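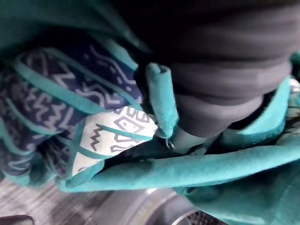

Slow roast shoulder of lamb: how long is too long?
Started by marchetti_mum, 22 October 2020

I've got a 3 kilo shoulder of lamb for the weekend and I'm getting cold feet about the timing. My usual way is an hour at a high heat and then low for the afternoon, but my sister-in-law swears by leaving it in overnight, and I can't decide if that's genius or a recipe for lamb jam. I was out in the garden first thing picking rosemary in my teal fleece, the one with the navy zigzag print inside, and the whole thing smells so strongly of the stuff now that I may as well marinate it too. So I have rosemary, I have garlic, I have a tin of anchovies I'm a bit scared of. There'll be six of us and one won't touch anything pink. What would you do?

KaukoK
Overnight every time. Oven at 100, lid on tight, a glass of wine and a glass of water in the bottom, and go to bed. I did one in April that came off the bone with a spoon. You do wake up at four in the morning starving though, the smell gets right up the stairs!

booker_pruitt
Sorry Kauko, can't agree. Overnight shoulder goes woolly. It falls apart, yes, but then so does wet cardboard. Five hours at 150 is plenty for that size and you still get something you can put a knife through. And use the anchovies. They melt away and it doesn't taste of fish in the slightest.

KaukoK
Woolly means your lid doesn't fit. Put a sheet of baking paper under it and then foil over the top. I've been cooking it this way for years and have never had a complaint.

booker_pruitt
Would your guests complain to your face?

KaukoK
Mine are Finnish. Yes.

LeilaniQ
Haha. I'm somewhere between you two. I do seven hours at 130 on a bed of sliced onions, then take the lid off and whack it up to 220 for the last bit so the fat goes crisp. The onions turn into a sort of sticky marmalade and I'd fight anyone for them. One thing I would say is take it out of the fridge a good hour before. I always forget and then it throws the whole day out.

marchetti_mum
Ooh, the onions sound lovely. Do you add any liquid with them, or do they make enough of their own? And is that fan oven or normal? Mine is a fan and runs hot, it burnt a tray of flapjacks last week that I'd only turned my back on for a second.

LeilaniQ
Just a splash of stock, they give out loads. Mine's not a fan so knock yours down to 110 or 115 and have a peek halfway.

rutilio_m
Nobody has mentioned potatoes?? Slice them thin, put them underneath with the onions, and all the lamb fat drips down. My mother did it with a little cumin and oregano and we used to squabble over the corner bits.

booker_pruitt
Seven hours is too long for the potatoes, they'd be soup. Put them in for the last two.

rutilio_m
Depends on the potato. A waxy one holds up fine. But two hours works as well, I'll give you that.

amos_fitz
Bit of a side question, does anyone bother making gravy with this? I find the juices so greasy I end up chucking half of them. My wife wants mint sauce and nothing else.

LeilaniQ
Pour the juices into a jug and stick it in the freezer while the meat rests. The fat comes up to the top and you can spoon it off. Keep it for roasties!

marchetti_mum
Right, I'm going with Leilani's onions, Booker's anchovies and Rutilio's potatoes for the last two hours. Kauko, I'll try yours at Christmas when I've got a lid that fits. Has anyone got a mint sauce that doesn't come out of a jar?

amos_fitz
Big handful of mint chopped fine, a teaspoon of sugar, a spoonful of boiling water, then white wine vinegar until it tastes right. Make it the same morning, it goes brown if you leave it.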